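Zuzana Hudec
@zuzanahudec

Week one with the Zumeo sim kit from Selico. Paid for it myself, 22 a month on the small plan. Thread, typing fast, train in a bit

Install: fine. Two tries. First one died on a driver thing, support wrote back same day (thanks Tracey Penrose). Docs still point at the old installer tho

You get a two-hand setup and a bunch of countertop tasks. Desk stuff, kitchen stuff. Mug, book, organizer, that sort of thing. Swap objects from a menu, no scripting needed
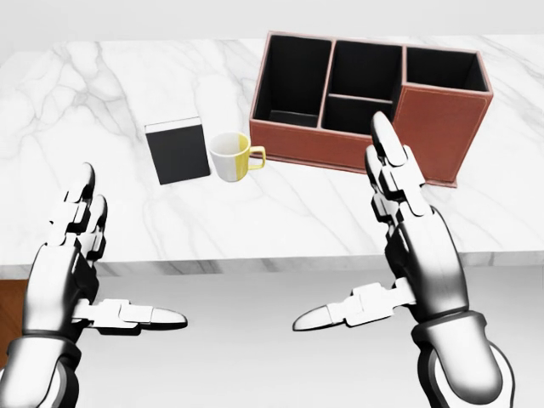
Teleop is the good part. Lag is ok on my 4 year old laptop, not great. Thumbs took me a whole evening to get used to. Default mapping is weird, go into settings and flip it before you do anyhting else

Grasping: boxy things ok. Handles, ugh. Contact gets jumpy when you close too quick. Slow down the close speed and it mostly behaves

Logging is where I'd complain. Export works but only one episode at a time?? Bastian Kramer says batch is coming in March. Will beleive it when I see it

Vs Urkent: Urkent looks worse, exports better, costs more. If you just need hands on a table I'd go Zumeo. Mobile base, forget it, not in there

5 seats on the team plan btw, Laine Liepiņa asked. And no, the student price doesn't stack

Trying the drawer tasks this weekend, will add to this thread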